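"The first August we had 2 arms and no idea," says Frauke Wiegand, laughing, when I ask how the Tulledine student robotics club got going. She's put the kettle on and we're squeezed in by the bench, where the club is working on its cup rack task. 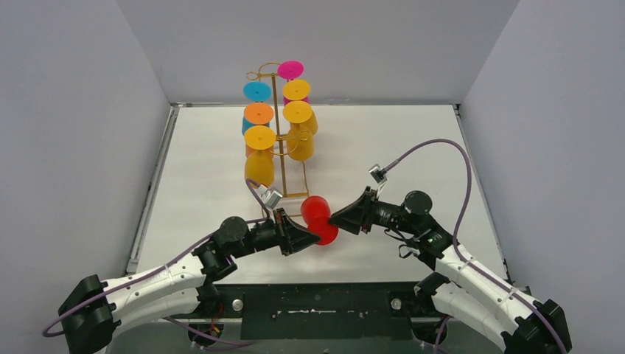

Tudur Gronow

Edvin Dahlgren wrote most of the passing code. "Two grippers on one red cup - that's the bit I dream about," he tells me. "If one pulls early, the other one sulks."

They've logged 207 tries so far (Frauke keeps the notebook!) and I asked which part still annoys them. "Letting go," says Edvin, straight away. 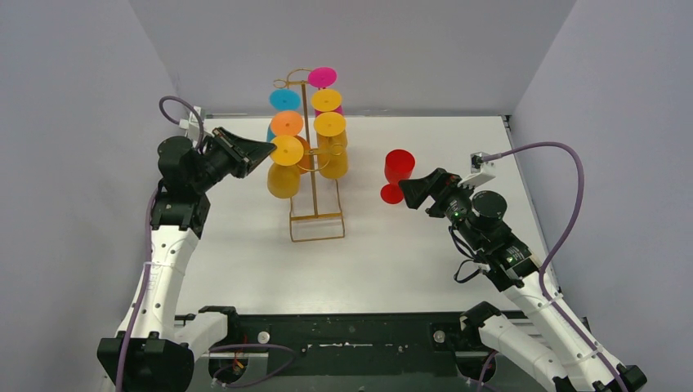 The red one on the table, with the rack beside it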